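05/05/2024
Sourdough starter trials, batch 16

Londby flour arrived at last, in a sack with a hole in one corner. Swept up what I could. The rest belongs to the stairs.

Jar A (Londby rye) doubled in the night and pushed its lid off. Jar B (Clernanus white, same water, same shelf) did nothing whatsoever and smells of nail varnish. Saturnino says it wants feeding. I said it had been fed. He said then it wants feeding again, and went for his lunch.

Fed B: 2 spoons of rye, warm water, a stern look. Moved it next to the boiler, where Esi's ginger beer used to live before the incident.

The scales read 258 g for an empty jar and 3201 g for the same jar with its lid on. Either the lid is made of lead or the battery is going. Changed the battery. 258 g for both now, so the lid weighs nothing. Have gone back to spoons.

Loaf from batch 15: good crust, middle like putty. Esi ate two slices and called it "interesting", a word she also used for the Torier rye, and we all remember the Torier rye. Next time a longer second rise and a hotter oven, and I will write down the oven setting, which I didn't.

Typing up
The old notes, batches 1 to 9, are still on paper and mostly in flour. Mine are the legible ones, whatever Saturnino Aranda claims. Feeding times go in the first column, smell in the last, and please stop writing "fine" for smell.

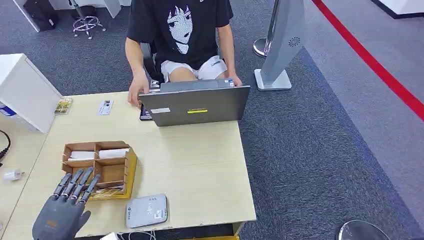
To do
Order scales from Alcaraz, the cheap ones.
Ask Esi Laryea for her jar back, or what is left of it.
Feed B before going home.
Put a plate under A.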